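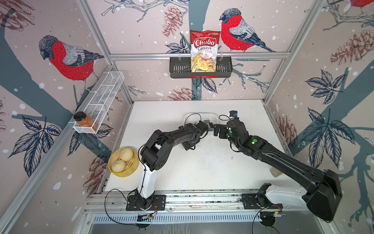 Do I need to put the rail up before I hang the basket and the wire rack?
Put the rail up first and tighten it all the way. The basket hangs from it and the rack from the side rail, and they're much easier to level once the rails have stopped moving.

Section 3. Setting up the snack corner

I've put together quite a few of these Clarnent corners by now, so what follows is the order that works for me (the leaflet in the box has it a bit differently, and you're welcome to follow that instead). Have your wallpaper up and dry before you start! I let my Deridetti paper sit overnight and I was glad I did.

1. Wipe down the tabletop with a damp cloth and dry it. White shows every speck, so keep the cloth handy, you'll be back for it.

2. Fit the back rail to the posts. Start all the screws by hand, check the rail with a level, then tighten from one end to the other.

3. Hang the metal basket by its hooks. Give it a little tug downward, and if a hook rides up, take the basket off and seat it again.

4. Clip the wire rack to the side rail. I like it near the front where I can reach in without leaning over the table.

5. Load the basket with light, tall stuff. A bag of chips stands up nicely in there, and you can still read the label when you're hungry and in a hurry.

6. Jars go in the wire rack, one to a compartment, lid on tight.

Caution: Keep glass out of the hanging basket. I know it fits. Put it in the rack anyway.

7. Set the bamboo steamer on the table toward the front, with plenty of elbow room on all sides. If it's coming straight off the stove, slide a folded towel under it and let it sit a few minutes before anybody grabs a bun.

8. Put the tray toward the back and leave the middle of the table clear. That's your working space, and you'll want more of it than you think.

9. Find a spot for a cup off to one side. Clear plastic ones are easy to knock over when they're empty, so I keep mine at least 3 inches from the edge.

Placing the blocks

The Nundari set comes with little rectangular blocks, and people write to me about these more than anything else in the whole guide. You can lay them flat or stand them on end. I lay them flat on the tray when I'm not using them, and stand them up when I'm short on room. Go slowly when you set one upright, and let go only after the bottom is sitting square.
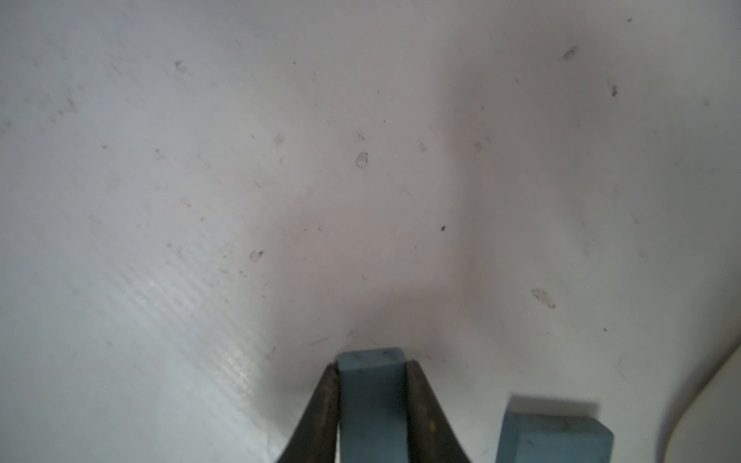
Fig. 3-2. One blue block held upright, the other on its side.

Note: Small scuffs and white flecks on the blocks are fine and don't need any fixing. If one gets sticky, a cloth with warm water and a drop of dish soap does it (please don't soak them).

Smudges on white surfaces come off with the same cloth. Wipe in one direction, then go over it again with a dry one. For the stubborn marks I use a dab of Buthelezi cream cleaner, rinse well, and keep it far away from the food.

Before you move on to Section 4, check the rail screws one more time. Mine always take another quarter turn after the basket has been loaded for a day or so. After that I look at them every August, when I take everything down for a proper wash, and the rest of the year I leave them alone.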